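The Soup Road

My grandmother always said that a soup ought to have a road in it, and for most of my childhood I thought she meant the carrots. She had come down from Wilach as a young bride, 700 miles by bus and by train and, for the last stretch, in the back of a truck full of onions, and she had carried the recipe in her head the whole way because there was no room for it in the suitcase. That was how she told it, anyway. She told it every August, when the windows were open and the whole street could hear.

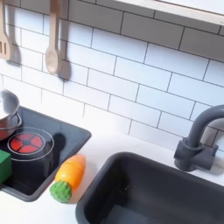

Photo: Oltetti Story Pages

We lived over the bakery in Danladi then, in 2 rooms and a kitchen so narrow that my mother had to back out of it if my grandmother wanted to come in. I had the step by the door. From there I could hear everything, the lid going on and the lid coming off again, and the long arguments over salt, which my mother liked and my grandmother considered a kind of cheating.

The summer I turned nine, my grandmother decided she would go back to Wilach for a visit, and she decided that I would make the soup while she was gone. My mother laughed, and then she saw that it wasn't a joke. So for 3 evenings I was allowed off the step and up to the stove, and my grandmother sat on my step – my own step! – and called out what to do with her eyes shut. 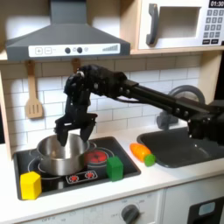 "Now you wait," she would say, and I would wait, and it seemed to me that most of cooking was that. She filled the waiting with the road. She told me about the bridge at Cukotau, where the train had stopped all night and a woman she never saw again had given her half a blanket and a boiled egg. She told me about the onions, and how she smelled of them at her own welcome supper, and how my grandfather had said it was the finest perfume he had ever met with. I stirred when she told me to stir.

She left early in the morning with a bag of rolls from downstairs. I made the soup that same night, and it was thin and a little burned, which I hadn't known a soup could be, and my mother ate 2 bowls of it without reaching for the salt. Then she told me a story I had never heard, about the day I was born and the walk home in the rain, and we sat there with the windows open until the baker came in below us and lit his ovens.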